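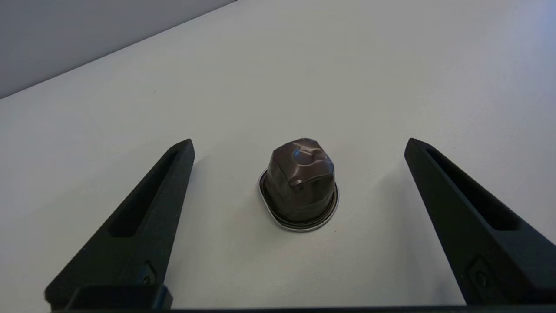
找仓库找了快一个冬天,终于签下来了,趁今晚孩子睡得早,慢慢写一串,给也在找小面积仓储的朋友做个参考。会有点啰嗦,大家泡杯茶看吧。

先说我要什么。我做的是二手餐椅和灯具的生意,东西不重,但特别占地方,又怕潮。之前一直放在Kallio那边一个半地下室里,每到化雪的时候墙角就返潮,椅垫拿出来一股味道,真的心疼。

所以这次的要求写在本子第一页:地面层,能进面包车,有暖气(不用很热,别结冰就行),面积35平米上下浮动一点都可以。听起来不过分吧?可是市面上要么是几平米的迷你仓,要么是给物流公司准备的整栋大库,中间这一档少得可怜。

第一个认真看的是Gedthorpe工业区里的一间,房东很客气,还带我绕着院子走了一圈。房子是好房子,层高足,门也宽,可惜最小出租单位是654平米。我问能不能隔一块给我,他想了想说隔墙的钱得我出。那就算了,我那点椅子放进去,说话都有回声。

第二个在Prestari园区,照片拍得特别漂亮,到了现场才发现装卸口和隔壁洗车店共用,周六上午排队的车能一直堵到大路上。我偏偏就是周六出货最多!站在那儿看了半个钟头,心里已经默默划掉了。

后来是在一个老木匠的介绍下认识了Jarmo Hirvonen。他在Stitatgate有一排旧车间,自己用一半,另一半分成小间往外租,从来不登广告。我打电话过去,他第一句话问我放什么,第二句话问我抽不抽烟。我说放椅子,不抽烟,他说那你明天来看吧。

去的那天下着雨夹雪,正好!看仓库我现在最喜欢挑坏天气,屋顶漏不漏、门缝进不进水、院子积不积水,一目了然。我拿手电筒把四个角都照了一遍,Jarmo就站在门口等着,一点也没催我,还把另一间空房的钥匙也给了我,让我两边比较比较。

价钱方面,押金2000欧,租期一年起,提前2个月通知可以退租。暖气包在租金里,电费按分表另算。我特意问了分表装在哪里,因为以前吃过亏,跟邻居共用一块表,人家开了一冬天的电焊机,账单是大家平摊的,唉。

合同我拿回家看了三个晚上。有两处请他改了:一处是“房东可随时进入”,改成提前一天打招呼;另一处是屋顶维修的责任,原来写得含含糊糊,现在写明归房东。他看了看,拿笔就签了,说早该这么写。所以朋友们,有疑问一定要开口,多数人其实比你想的好商量。

对了,保险别忘了问。我原来那份只保住宅地址,换到工业用房要重新报价,保险公司还要灭火器的检查记录和门锁的型号。这些东西最好在签字之前就问清楚,我是签完才想起来的,来来回回写了好多邮件。

4月初搬家,货架打算买二手的,最下面一层离地留一掌高,万一哪天地上有水也不至于全军覆没。谁家有拆下来的重型货架,深度六十公分左右的,请私信我,我自己带车去拉,还可以帮忙拆。

有人问为什么不直接用迷你仓。我算过,同样的面积贵出一大截,而且大多不让在里面干活,我连给椅子换个螺丝都得搬到走廊上。如果只是存几箱冬衣,那当然迷你仓省心,各人情况不一样。

先写到这里,水烧开了。搬完以后再跟大家讲讲怎么摆货架。谢谢一路上帮我打听消息的每一位,尤其是陪我跑Gedthorpe的那两位,下回请你们吃饭,说话算话!

最近的帖子
面包车进院子之前,先量一量大门的高度
半地下室返潮,我试过的几种办法
旧餐椅怎么叠放才不伤漆
工业用房租约里容易漏看的条款
Kallio旧仓库转租,四月底可交接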